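Moving the allotment, and other news from Grorstead

5 June 2024

Up before six again. The light comes through the gap in the curtains at this time of year and once I am awake I may as well be doing something. Made tea, fed the cat, read the letter from the parish clerk a second time to make sure I had understood it. I had. The Tarville Lane plots close at the end of the season and those of us who want to carry on will be given ground at Parkavham, on the far side of the railway. Mine is to be number 12.

I have had the Tarville Lane plot for long enough to know where the wet corner is and which end gets the frost. Starting again is a nuisance. I am not going to write pages of complaint, as Leonie Hauser has already done that in the newsletter and did it better than I would.

The things to decide are what moves, what stays and what gets given away.

The shed

The shed stays. It leans, the door has never shut without a kick, and the felt on the roof is finished. I did think about taking it to pieces and labelling the panels, and got as far as looking for a pencil. Gordon Dufour came over from his side and pushed at the back wall with one finger and it moved. That settled it.

The tools come with me, naturally. Two forks, the good spade, the bad spade, the hoe with the new handle, the edging shears which want sharpening. There is a tin of nails I have no use for and will move anyway. The watering cans can go in the boot. The water butt is a different matter – it holds more than 300 litres and I will have to let it run down through August and hope for no rain in the last week.

Went home at ten to look out string and tape for tying up the canes.

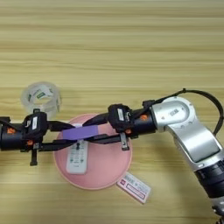
The fruit

This is the part that bothers me. The gooseberries are old and I would sooner take cuttings than try to dig them up. You want wood from this year's growth, pencil thick, and you put them in when the leaves have dropped, so October or November. By then we are supposed to be out. I have written to ask whether we can come back for an hour in the autumn to do it. No answer so far.

The blackcurrants are easier, they root if you look at them. Corina Nägeli has said she will take some of mine into her garden as a safe place until the new ground is ready, and I can have them back or have cuttings from them, whichever suits. I offered her the rhubarb as well. She said she had enough rhubarb to last her until she died.

I will split the rhubarb crown and take half. The other half can stay where it is for whoever comes after us, if it is anyone. The letter says "future use to be determined", and Gordon thinks that means garages.

Strawberries: runners into pots from the end of this month. I have a stack of three-inch pots behind the shed that I kept for no reason, so now there is a reason. They can sit on the back step over the summer and I will plant them straight into the new bed in September. Last year's plants were poor in any case. The slugs had most of the fruit and the blackbirds had the rest, in spite of the net.

Walked over to Parkavham after lunch to see the new ground for myself. It takes me twenty minutes on foot if the crossing gates are up, which they were not. Stood there with a woman and a pushchair while a goods train went by.

The ground is better than I had expected. It was pasture until recently and the turf is thick, so there will be a lot of stripping to do, but underneath it is dark and comes apart in the hand. I dug one small hole near the corner post, filled it in again and trod it down. Plenty of worms. At Tarville Lane I spent years putting manure on clay, and I did feel slightly foolish thinking about all those barrows.

What it does not have is any shelter. There is a hedge along the road side, thin at the bottom, and after that nothing between you and the next village. Beans will need stout poles and I shall have to think about where they go. There are two taps for the whole field. Plot 12 is not near either of them. 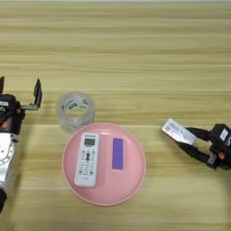 Nelly Salazar
Plot holder and newsletter secretary, Grorstead Allotment Society

Nobody else was up there except Mirjam Van der Linden, measuring. She has the plot next to mine on the plan. She had a long tape and a notebook and she had found that the corner posts do not agree with the drawing. My plot is short on the east side by the width of a path and hers is wide by the same amount. She was very fair about it and said we should have it put right before either of us lifts any turf. I held the other end of the tape while she wrote it all down, and then we did it again from the opposite corner and got the same answer.

She is going to grow flowers for cutting along our shared edge and asked if I minded. I do not mind at all. She wants cornflowers and ammi and something tall at the back. I said I would probably put the currants along there on my side and we agreed that would do for a bit of a windbreak in time.

We talked about sheds. The new rules say no shed over 6 feet in any direction, which rules out Gordon's, and he does not know yet. I am not going to be the one who tells him. There is a Holzer shed in the garden centre at 799 pounds which is the right size and far too much money. Mirjam thinks we might share one across the boundary, with a door at each end. I said I would think about it. It is not a stupid idea, but I know how I am about tools being put back, and I have seen how she leaves hers.

Came home by the road to avoid the crossing. Feet hurt. I must not wear those boots again for anything except digging.

Beans and other current business

With all this going on it is easy to forget that there is a whole summer to get through first. The runner beans went in late this year. April was cold and I held them back in the porch until they were leggy and cross, and they have only now started to climb. I had to start them off round the canes by hand this evening. The dwarf beans are doing well. The broad beans have blackfly on the tips, so I pinched those out and put them in the bin and not on the heap.

First proper picking of lettuce. I took two for us and left one on Corina's wall.

The potatoes want earthing up again. I did one row and my back told me to stop, so the rest can wait for tomorrow if it stays dry. Onions look thin. The garlic has rust on it as usual and I shall lift it early as usual.

The courgettes I am less sure about. I planted four, which is too many for two people every year, and every year I plant four. One has gone yellow at the edges. I gave it a drink and a stern look.

Things eaten and things put off

Supper was the last of the cold ham with new potatoes from the shop, ours not being ready, and some of the lettuce. Stewed gooseberries from last year's freezer bag, which I had been saving and now see no point in saving, as there will be no room for this year's crop unless I clear the drawer. Too sour. More sugar next time.
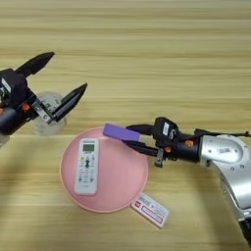 A Wednesday sort of table.

I have put off ringing my sister, mending the net and answering the clerk. The clerk has to be done first. I need to say yes to the plot in writing, ask about the autumn cuttings, and mention the corner posts without making it sound like a dispute between neighbours. Mirjam is writing as well, so there will be two letters saying the same thing, and that may help.

I have also said that I will put together a list for the newsletter of what people are giving away. So far it is Leonie's cold frame with the cracked pane, Gordon's second wheelbarrow, a roll of chicken wire that does not seem to belong to anyone, and my half of the rhubarb. If there is more I will add it as it comes in.

Rain forecast for the night. I have left the lid off the butt out of habit, and then remembered that I will have to empty it, and then left the lid off all the same. The beans need the water now.

Cat in, back door locked, bed.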